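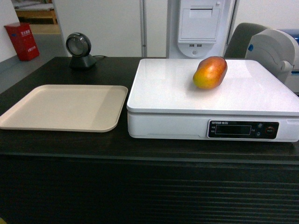 How a Weighing Robot Is Looked After

Home Explore Machines at Work Activities For Teachers

At the Sarnotis learning centre there is a practice shop counter. A robot called Bandara works there. Its task is to take a piece of fruit from a tray, put it on a weighing scale, and move it back again when the weight has been read. Before it can do this well, people have to set it up with care.

Setting up the counter

A robot does not know a shop counter in the way that you do. If you went to a shop and found that the scale had been moved along a little, you would simply reach a little further. Bandara must be told, or must look and work it out.

For this reason the centre keeps a plan of the counter. The plan shows where the tray goes, where the scale goes, and where the barcode scanner stands. Each morning a member of staff compares the counter with the plan and puts right anything that has been knocked out of place.

Practising with fruit

A mango is a good test. It is smooth, it has no flat sides, and it can roll. If the robot lets go too early, the mango may tip over. If it squeezes too hard, the skin will bruise — and a bruised mango cannot be sold in a real shop.

Staff begin with slow movements. The robot makes 10 slow practice runs before it is allowed to work at its normal speed. In April, Bandara reached a total of 1,395 runs, all of them written down in the log book.

Checking the scale

A scale must read zero when there is nothing on it. If it does not, every weight that follows will be wrong. Many scales have a button for setting the reading back to zero. This is called "tare". It can also be used to take away the weight of a bowl or a bag, so that only the food is counted.

The platform is wiped with a soft cloth. Juice and dust can add a small amount to the weight.

Checking the gripper

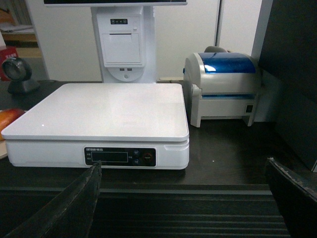
The two black gripper fingers in front of the scale. Their edges show signs of wear.

The part of a robot that holds things is called the gripper. Bandara's gripper has two fingers, which open and close like a finger and thumb. There is a small camera close to them, so the robot can see what it is about to pick up.

Gripper fingers rub against things all day, much as the soles of your shoes do. Kiran Sengar, the technician at Sarnotis, follows the same steps at every check:

1. Switch the robot off and wait until the arm is still.
2. Look along both fingers for scuffs, splits and loose edges.
3. Wipe the camera lens.
4. Close the fingers slowly and see whether the tips meet.
5. Write the result in the log book.

A few scuffs do no harm. When a finger becomes too worn to hold fruit safely, it is taken off and a new one is fitted. Both fingers are changed together so that they match. Spare fingers come from a firm called Kulis, and fitting a pair takes 2 people. After that, the slow practice runs begin again.

Words to know

Gripper: the part of a robot that takes hold of things.
Log book: a written record of work done on a machine.
Tare: to set a scale back to zero.
Technician: a person trained to look after machines.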